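Tool Library – Frequently Asked Questions

Last updated 14/02/2022

Who can borrow from the Cullidstead Tool Library?
Any resident of Cullidstead aged 18 or over may join. Please bring photo identification and proof of address to the front desk. Businesses may not join, although sole traders may borrow for work on their own homes.

How long may I keep an item?
Hand tools are lent for two weeks. Power tools are lent for one week and may be renewed once, unless another member has reserved them.

How do I find what I need?
The full list is kept in the Divent online catalog, which is searchable by name or by job. Members may also look through the drawers during opening hours. Drawers are labeled by type, and staff can help if a tool has been put back in the wrong place.
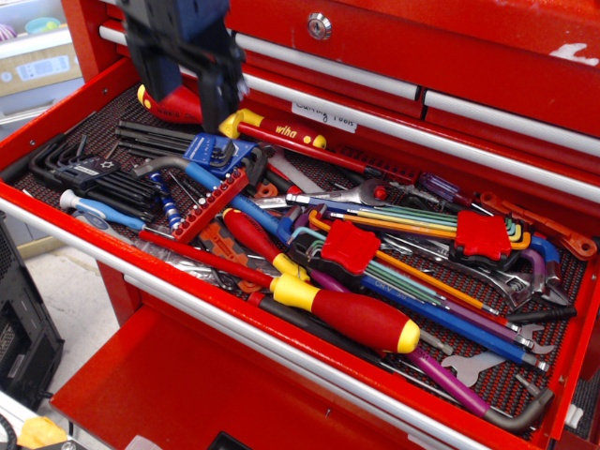
Hand tools in an open drawer. The label behind them reads "Cutting Tools."

Is there a charge?
Borrowing is free. Late items are charged by the day, and the current rates are posted at the desk.

What happens if a tool breaks?
Stop using it and tell us when you return it. Members are not charged for normal wear. Please do not attempt a repair – several of our saws have been damaged this way.

Do you accept donations?
Yes, if the tool is complete and safe to use. We cannot accept gas-powered equipment or chain saws. Donations are not taken in December, when the store room is closed for stock checks.

Where are you located?
209 Melnyk Street, at the rear entrance. Members may leave a message at extension 2332 when the desk is closed.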